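July 24, 2023

So I finally watched the last two episodes of Revham, a full year after everybody else, and I have been a mess ever since. If you haven't seen it, go away now and come back when you have, because I'm going to spoil the whole thing!

I only started it for Elsa Vik. I've loved her since that awful ghost movie she did early on (the one with the lighthouse, you know the one), and I would watch her read a parking ticket. She plays the older sister, and for the first 5 episodes she hardly says a word. She just stands in kitchens looking worried. Then comes the train station, and oh my goodness. I had to pause it and go get a glass of water.

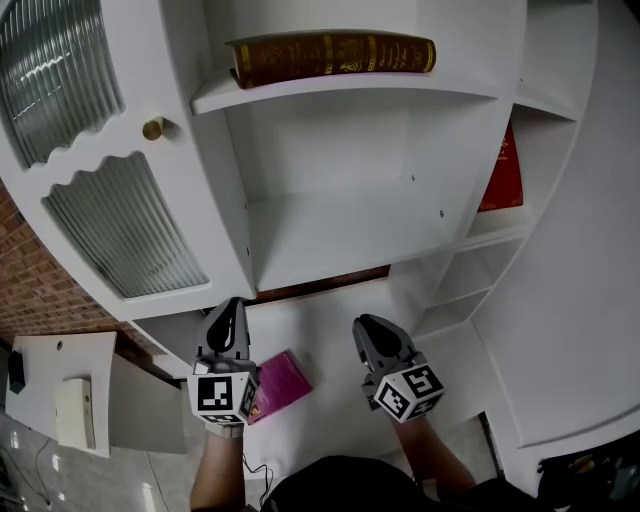
My sister thinks Amirhossein Hassanpour was the better of the two, and we've been arguing over text all week. He's very good, I'll give her that. The funeral speech got me. But he gets all the big speeches! Give Elsa one of those and see what happens.

What I can't forgive is the ending. They spend the entire season on the missing letters, and then Henríquez just hands them over in the parking lot like he's returning a casserole dish? I rewound it, thinking I'd missed something. Nope.

There was a rumor going around in October that they were doing a second season, and then it went quiet. I did read an interview where Elsa said she'd come back if the script was right, so I'm hanging on to that. She's doing a play right now in a tiny theater with 60 seats, and I can't get a ticket for love or money.

Next on my list is Wimine, which my sister swears is better. I'll start it tonight if I can stay awake.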